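Pulstead Community Seed Library
Interim report to the Orakzai Fund

The grant has now supported the seed library through its first growing season. Members borrowed 3000 packets, and 64 households returned saved seed in the fall. Bean and squash returns were strong - lettuce was poor, as many plants bolted early.
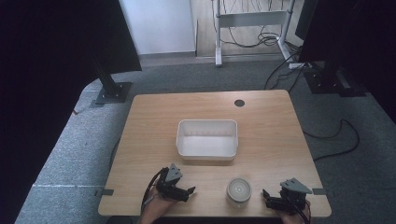
Edith Usuga led germination tests on all returned lots. Lots that fell below the agreed standard were withdrawn from lending. Spending on packets and postage remains within budget, and no change to the approved lines is requested. 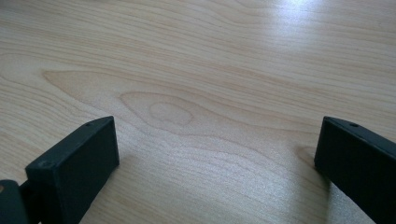 Pulstead, May 2021

The second season opened with 24 new varieties in the catalog. Hywel Eynon will offer evening classes on seed saving, with 20 places in each class. The rent agreement for the storage room ends in January, and terms for renewal are under discussion with the owner.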